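Electronics drop-off returns to the Osman Street lot

4/18/24

The spring electronics drop-off is back in May, in the lot behind the Osman Street library branch. It is open to anyone living in the Ullari or Zonano neighborhoods. Bring a piece of mail with your address on it.

Last year's event took in 605 computers and 508 monitors. Most of the computers were desktop towers, and many had been sitting in basements for years.
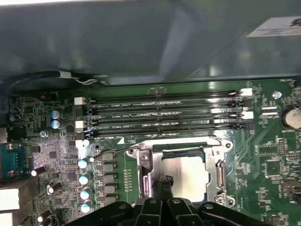
Accepted items are desktops, laptops, monitors, printers, keyboards, phones and loose cables. There is no charge except for tube televisions, which cost $51 each because the hauler bills us for the glass. Microwaves, smoke alarms and car batteries are not accepted. Take those to the county transfer station on Astemard Road.

Before you come, copy off anything you want to keep. Sign out of your accounts and erase the drive if you know how. If you don't, ask at the check-in table and the drive will be pulled and set aside for shredding. You can also keep the drive and drop off the rest.

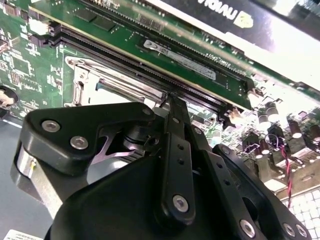 Laptop batteries that are swollen or leaking should not be put in a bag with other items. Leave them in a bucket of sand and tell the person at the gate.

Enter from the alley side and stay in your car until you are waved forward. The line was long in the first hour last year and short after lunch. Businesses with more than five items need to call the branch ahead of time for a slot.

The city has set aside $3000 for hauling. Once that is spent, the gate closes.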